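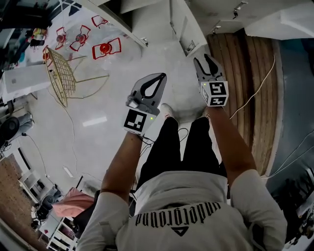
Shared workshop finishes second version of hand-held gripper pair

GANSTEAD, April. Members of the Vestell shared workshop have completed a second version of a paired hand-held gripper set, built over the winter on the workshop's own printers and benches. The set is used to record how a person picks up, turns and places ordinary objects. The recordings are then used to train a pair of small arms that the same group assembled last year.

The build is led by Wakana Matsuda, a machinist who has been a member of the workshop since it opened. Matsuda said the first version worked but was too heavy to hold for a full session and lost its position whenever the operator turned a wrist inward.

Each gripper in the new set has two curved gray fingers lined with black pads. The fingers close on one another from both sides, and on one unit they leave a teardrop-shaped opening between them. They are mounted on a white cube that carries printed black-and-white square markers. Software reads the position and angle of each hand from the markers in the video, and the spacing of the fingers is logged separately by a sensor in the grip.

The change from a flat marker plate to a cube accounts for most of the improvement, according to the build notes. With the plate, tracking dropped out when the marker was seen at a shallow angle. With markers on several faces, at least one is usually turned toward the camera. The group's overhead test, in which the operator stands in open floor and moves both hands through a fixed path, lost tracking 47 times with the old plates and 3 times with the cubes.

A green indicator light on the side of each block shows that the unit is powered and logging. Version one had no light, and two evenings of recordings were lost to a loose connector before anyone checked the files. Power and data run over thin black wires from the gripper back past the wrist. Matsuda said a wireless version was considered and put off until the clock drift between the two hands is better understood. With both units wired to one board, the logs share a single time base and need no alignment afterward.

The fingers are printed in a flexible filament, with walls thin enough to bend around a cup or a handle. The group went through 34 finger prints before settling on the current shape. Most of the rejected ones split at the root, where the curve meets the mount. The fix was a wider fillet and a change in print orientation, so that the layers no longer run across the bend. The pads are cut by hand and glued on. They are treated as wear parts and replaced when the surface turns glossy.

Each unit weighs 454 grams without its cable. The first version was heavier by the weight of a steel bracket, now replaced with a printed part and two threaded inserts. The trigger linkage was also redrawn. It used to bind in the last few millimeters of travel, and operators had picked up the habit of squeezing hard to get past it, with the result that light grasps were recorded as firm ones. The new linkage runs on small bearings and has an adjustable stop.

Calibration takes a few minutes per pair. The operator closes both grippers fully, opens them fully, and then holds each cube in a printed jig while the camera takes a set of reference frames. The jig files are included with the rest of the drawings. Matsuda recommends repeating the procedure after any change of fingers, as the closed position shifts slightly from one print to the next.

The camera software is a modified copy of a tracking package written by another member and known in the workshop as Bokex. It runs on a desktop machine and writes one file per session. A recent change rejects frames in which a marker is washed out by glare, a common problem on a pale, smooth floor under bright light. Earlier builds guessed at a position in those frames, and the arms later reproduced the guesses as a twitch.

The arms themselves have not been changed, apart from new fingers printed to match the hand-held set. Using the same fingers on both sides means that a grasp recorded by hand closes on the object in the same way when the arm repeats it. The group is working on three tasks at present: stacking cups, moving parts between trays and folding a shop towel. Cup stacking is the furthest along. Folding is still unreliable, mainly at the step where both hands have to let go at the same moment.

Several faults remain open. The cable pulls on the grip when the operator reaches across the body, and a strain relief on the forearm is planned. The corners of the marker prints lift after repeated handling, and a test of prints set into a shallow recess in the cube has begun. The left unit also reads slightly wider than the right at full close. The offset is constant and is corrected in software for now.

Drawings, the parts list and the calibration routine have been placed in the workshop's shared folder under the project name Kim. Members may print a set for their own use. Those without access to a printer that handles flexible filament can ask at the front bench for a set of fingers at material cost.

Matsuda will show the assembly procedure at the next open evening, starting at 7 p.m. in the main room. Places at the bench are limited, and members who plan to build a pair should bring their own hex drivers.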